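Object Handling and Display, Session 2: Trays, Boxes and Things That Roll
Handout to go with the talk, January 22, 2020
Craig Forsyth

Hello again, and thank you for bringing the cold in with you. These are my notes more or less as I said them, plus the bits I forgot and remembered on the bus.

We left off last time with flat things (cards, coins, pressed leaves), which are lovely because they stay where you put them. Today is about round things, which don't. If you've ever watched a glass ball set off across a table while you stood there with a cloth in one hand and a label in the other, you'll know why I'm so fond of a tray with walls.

Get a shallow tray with a flat floor. I like a hexagon, partly because it looks nice and partly because the corners open out wider than a square's, so your fingers can get in beside the object and you aren't pinching at it from the top. A black floor is good for clear glass too. On a white table a glass sphere half disappears, and all you notice is the bright bits.

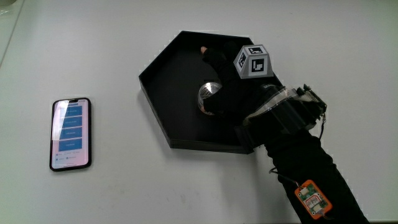 Now, fingers. Go in low and from the side, and let your hand curl round the ball before you try to lift anything. Most people want to come down from above like the grabber at the seaside, and the ball shoots off to the other wall! Cup it, let it settle against your fingers, then lift. If it doesn't feel settled, leave it be and start again. There's no hurry and I'm certainly not timing you.

A word about gloves, as Omprakash Uniyal asked and I gave him a muddled answer. Fabric gloves keep fingerprints off glass but they can be slippery, and a loose fingertip is worse than no glove at all. Try yours on something dull first. My old Nilta pair went baggy after one wash and I now use them for the garden.

Moving the container itself is a separate job. Please don't carry a tray across the room with a ball in it, however steady you think you are. Take the object out, rest it on a ring or a folded cloth, move the tray, put the object back. When you take hold of a box, find a proper edge or corner before you shift it, and know where your other hand is going.

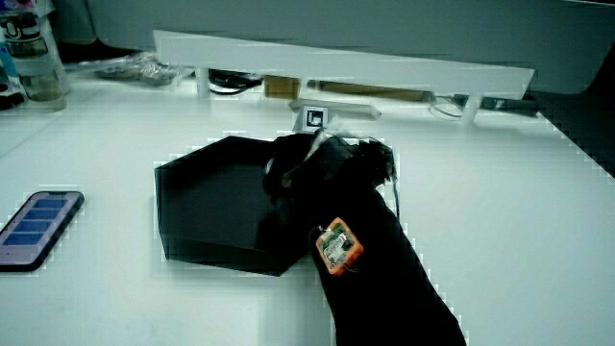
Fig. 2. Gloved hand at the upper right corner of the black hexagonal box.

Clear a good patch of table before you begin. I say 30 cm on every side of the tray, and I've been told that's fussy. Bottles and bags go to the back or, better still, on another table altogether. Phones I've given up arguing about, but put yours down flat and well away from your working elbow.

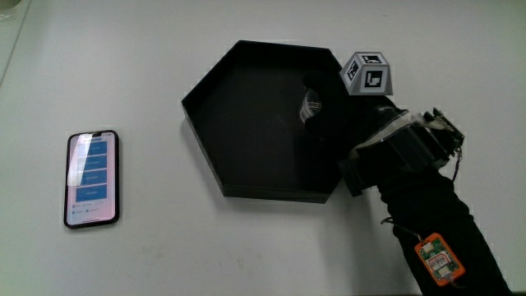 Pausing is the other thing I'd like you to practise. Stop with your hand over the tray for a moment before you reach in, and have a look at where your sleeve is, and anything on your wrist. Watches and bracelets catch on a tray wall far more easily than you'd think (ask me about the Abreu paperweight, or rather don't).

For next time: 20 minutes of practice at home with a tray and something round that you don't mind dropping. An orange is perfect. Write down which side you found easiest to reach from, and swap hands at least once.

Reading is the chapter on supports in the Plekari booklet, the short one with the blue cover. We'll do stands and rings next, and I'll bring the heavy one, all 700 grams of it, for everybody to try.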